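Caminhada em memória da Lucero Puma — lista de segurança, com os meus comentários

Percorri tudo na segunda-feira com o Kipchumba Bakilana, de prancheta na mão e sapatos errados. Temos 300 inscritos, por isso convinha levar isto a sério!

1. Percurso
Visto. A passadeira junto à Grenden quase não se vê ao fim da tarde, pedi dois coletes refletores para lá. O passeio tem um buraco 23 metros depois da rotunda (tapar ou pôr um cone, tanto me faz).

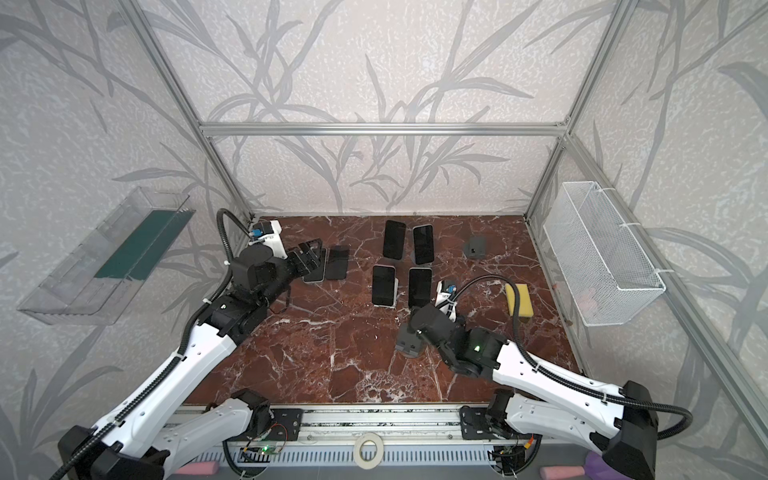

2. Velas e lanternas
Só lanternas a pilhas. Já sei que a Heidrun Pfister prefere velas, mas com crianças e vento, nem pensar. As da Dristus chegaram e falta testar uma caixa inteira.

3. Primeiros socorros
Mala completa, menos o soro. O Min-kyu Myung fica na meta a partir das 18h e leva rádio.
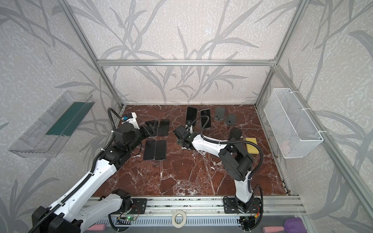

4. Painel das fotografias
O painel da Lucero abana e só tem um pé como deve ser — assim não sai do armazém. O Bernd Thiele ficou de trazer sacos de areia. Quanto ao forro, eu ia para um cinzento-claro com folhagem mais escura, como aquele papel de parede, que deixa as fotografias respirar e não pesa. Mas agrafado atrás, nada de pioneses à altura dos miúdos!

5. Som e cabos
Por fazer. A extensão atravessa a entrada, falta a calha. Volto lá antes do ensaio.

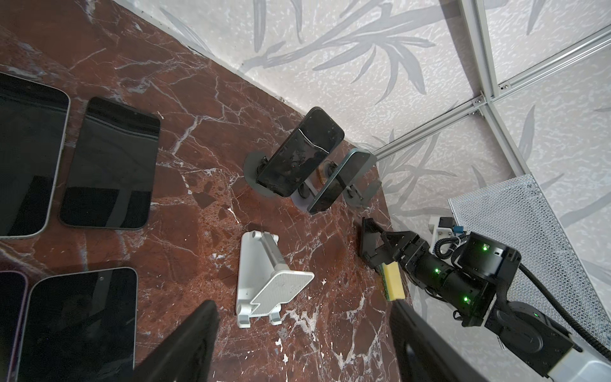 Ecrãs escuros sobre o mármore castanho-avermelhado.

6. Saídas
Portão norte aberto, portão sul com cadeado. Quem tem a chave?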